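New house rules for hand-held gripper sessions went up at Melis this morning and I have opinions, so thread time!

Rule one is cable routing. The cable runs along the forearm and off behind you, never over the stuff you're moving. If it pulls on your wrist, stop and redo it – don't power through. 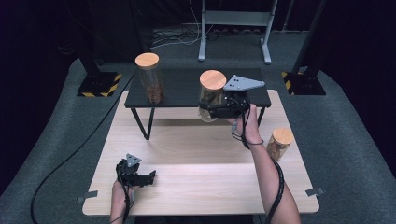
Pierina Gatti wants to know if that applies to short takes too. Yes, all takes! She also thinks we should write down a minimum slack, and I'm kind of with her on that one.

Rule two: glass stays low. Lift it, move it, put it down, and keep the other gripper out of the way until you need it. We did 800 takes under the old sheet, which just said "be careful" (thanks, very useful).

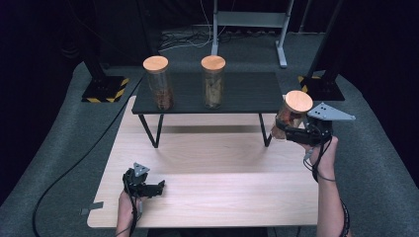
Flirkerbridge, May 23, 2020. Putting the place and date on this one so people can tell which version I'm quoting. Rosario Santoro is keeping the master copy and it gets another look in September.

Rule three is my favorite. Before every block of 20 takes, open the fingers over bare tabletop and look at them. Both tips, both inner faces. Anything chipped or crooked gets swapped before you touch a jar.
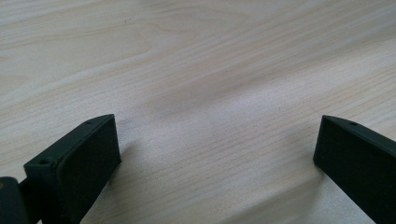 Fingers open, bare wood, ready for the tip check.

Still arguing over whether the Stesonex checklist should be merged into ours. It's three pages long and I'd cut most of it – send me your versions if you have one!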